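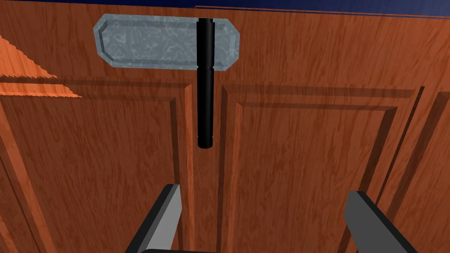 The housing update for Lumau has been available on this site's test machine since March, and it is now possible to give a considered account of it. Readers will recall that the base game, developed by Rirkon, was reviewed here favorably, with reservations concerning inventory management and the length of the winter chapter. The update addresses the first of these and leaves the second untouched.

The principal addition is the homestead system. Upon reaching the harbor town of Plundela, the player may purchase a plot and begin construction. There are 48 building parts at the outset, and further parts are obtained through trade with the river merchants. Walls, roofs and floors snap together on a grid, which may be turned off in the settings menu. It is recommended that new players leave the grid on until the first roof is complete. Roof pieces placed without it tend to leave small gaps, and the game treats any gap as an open roof for the purposes of weather.

Storage has been reorganized at the same time. Items placed in any container on the plot are now shared with the crafting bench, so that materials no longer need to be carried by hand. The change was overdue. In the original release, a player wishing to build a single boat was required to make several trips between the warehouse and the dock – a matter raised in the comments on the earlier review, and fairly so.
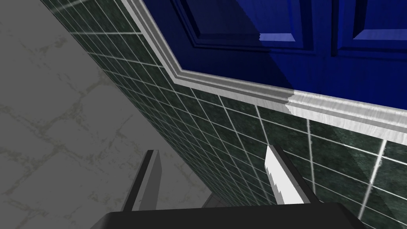 Less successful is the handling of neighbors. Two families may move in beside the player, and each will make requests of increasing size. The requests are pleasantly written at first. After several game weeks, however, they begin to repeat, and there is no means of declining one without a loss of standing in the town. The same difficulty was present in the fishing contracts, and it was expected that the developer would have taken the opportunity to correct it.

Performance was satisfactory on the whole. Loading times in Plundela are longer than before, particularly in the evening, when the market lamps are lit and the crowd is at its largest. Two crashes occurred during testing, both upon leaving the building menu while a part was still selected. Progress was restored from the automatic save in each case. Players who have disabled automatic saving are advised to enable it again before they begin to build.

Cooperative play remains limited to visitors. A guest may walk through the homestead and use the crafting bench, but may not place or remove parts, even with the permission of the owner. This restriction has produced the greatest volume of correspondence received by this site on any aspect of the update, and opinion is divided. 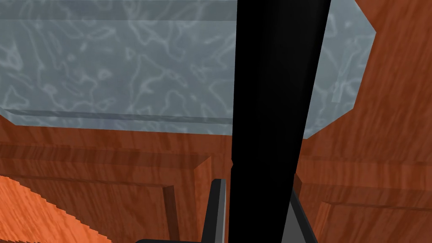

Hägglund wrote that the restriction ought to stay, having lost an entire boathouse in another game to a guest who meant well, and that a permission list would only move the argument from the game to the people playing it. The point is accepted in part. A list that covered placement alone, with removal reserved to the owner, would meet the concern and still allow friends to build together.

The update is free to owners of the base game. Saved games from the original release carry over, although the plot cannot be purchased until the harbor chapter has been finished. A separate post on the river merchants and their prices is in preparation, and corrections to the present one may be left in the comments.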